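Miver 701 Follow Spot
Stage lighting / Follow spots / LED

The Miver 701 is a compact LED follow spot for small and mid-size theaters, cabaret rooms and touring musical productions. It is built for a single operator and a throw of up to 60 feet. Beam angle is adjusted with a sliding lens on the left side of the housing. Iris, dimmer and color controls are on the rear plate.

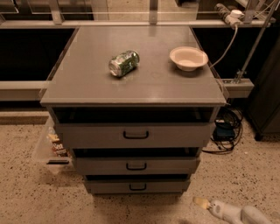 The 701 runs from a standard wall outlet and needs no external ballast. The power supply is a separate unit and must be placed on a flat, level surface within 12 feet of the stand. Keep that surface clear. A soda can lying on its side, like the green and silver one on the gray cabinet top, can roll against the cable connector when the operator pans. Leave 4 inches of open space on each side of the supply for air flow.

Color is handled by a six-frame magazine. Frames accept cut gel or the glass filters sold under the Devard name. Glass filters are recommended for long solo numbers, where gel in the first frame tends to fade. The magazine lifts out after the two thumbscrews are loosened.

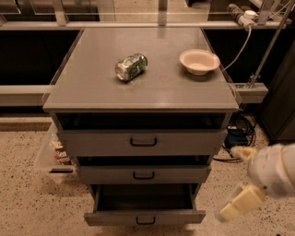
Frames should be loaded with the palest color closest to the lens. The release lever drops all frames at once and can be locked for shows that use a single color.

Fan noise can be reduced with the Quiet switch, which limits output to nearly 60 percent. This setting is intended for spoken scenes and for booths that open directly onto the seating.

Supplied with: yoke, tripod stand, power supply, color magazine, safety cable.
Optional: Kutovura sight, glass filter set, hard case.

The 701 replaces the Crenshaw model. Stands and magazines from the Crenshaw fit without an adapter. Power supplies do not.

Product questions: Krystyna Tokarz, Stage Sales
Repairs and spare parts: Dwayne Villanueva, Service Desk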